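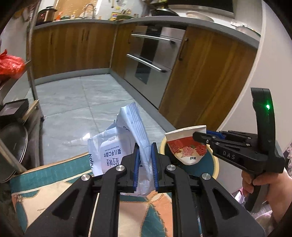
Photo: Jouko Oksanen / Teltov project pages. Last edited October 31, 2024.

Felunby method

The Felunby method is a way of teaching robots household chores from recordings made with hand-held grippers. I've been keeping this entry going since June, so forgive me if it sounds like me – I did try to tidy it up!

Eero Lehtinen started it at Teltov, and the idea is pretty simple. You go into a regular kitchen with a gripper in each hand and do a chore, like getting a paper cup to the trash bin, while a camera on the gripper records what the fingers are up to. Later a robot arm with the same kind of fingers learns from those recordings.

What sets it apart (and what I like best) is the pairing rule. The 2 grippers are recorded as one action, so a clip where one holds a soft wipes package and the other holds a cup over the bin gets a single label. Crumpled packs and flattened cups are favorites for this, as they never sit in the fingers the same way twice.

The first set, called Susamby, had 700 clips from 6 homes. Trained on it, the robot got good at dropping things into bins but stayed clumsy with drawers – Lehtinen blames the labels, and I think he's right. Väisänen, the follow-up set, adds drawers and cabinet doors. I haven't seen results from it yet, so that section is still blank.

See also: Susamby, Väisänen, two-handed grasping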